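Home Course Info Handouts Readings Studio Hours Contact
We use cookies to keep this site running. By staying here you agree to our cookie policy. Accept

Berdale Evening Classes
Printed Cloth at Home, Handout 4: Reading a Busy Floral
July 11, 2021

Okay, this is the handout I promised when we ran out of time on borders. It's mostly my own notes typed up, so forgive the jumps.

We've been looking at stripes and checks, where the repeat is easy to find because it practically hits you in the face. Florals are sneakier (and more fun!). A good floral print hides its repeat on purpose. The designer scatters the big blooms so your eye wanders, then fills the gaps with little stuff — buds, sprigs, berries, leaves — so there's never a blank channel running across the cloth.

Start with the ground. I know everybody wants to start with the flowers, but look at the color behind them first. A pale ground lets the flowers float. A dark one makes them glow. A strong warm ground, orange or mustard say, does something else again: it pushes the cool colors forward, so a small teal flower can hold its own against a pink one three times its size. The Szilágyi sample cloth I passed around is a pale ground, and you saw how polite it looked from across the room. Put the same flowers on orange and they'd be shouting.

Next, sort by size. I do this with a pencil and the back of an envelope. Big blooms get a circle, medium ones get a cross, fillers get a dot. Do a patch the size of a dinner plate and then slide your paper along until the marks line up again. When they do, you've found your repeat. On my Kasia kitchen cloth it took me 2 tries and a cup of coffee, because I kept mistaking one pink flower for another that leaned the opposite way.

Now, borders. A border on a tablecloth has two jobs. It tells the eye where to stop, and it ties the edge back to the middle. The easy way to tie it back is to borrow colors from the main print and shrink the flowers. Watch for the ground changing color at the border, and for a plain strip of something cooler beside it. I love that little strip. It's like taking a breath after a very loud song.

One on a table, a print with plenty going on:
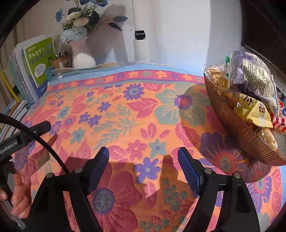
Fig. 1. Floral tablecloth, orange ground, pink border with small blossoms and a light blue strip beyond it.

Find the huge magenta bloom with the teal center first, then look for where else teal turns up. I'd also like you to compare the round dark green berries with the pale-veined pink leaf cluster. They're both fillers in my book, though we had a lively argument in October about whether a leaf that large still counts, and I'm happy to have it again.

For next class: bring any floral cloth you've got at home. Tablecloth, pillowcase, a shirt, whatever. Mark up one patch the way I described and measure the repeat if you can find it. Mine came to 18 inches. If you're buying remnants from Zosden, ask for a full width, or you may never catch the repeat at all.

Colored pencils are in the supply drawer. Please put the orange back this time!

Shares 4 Comments 2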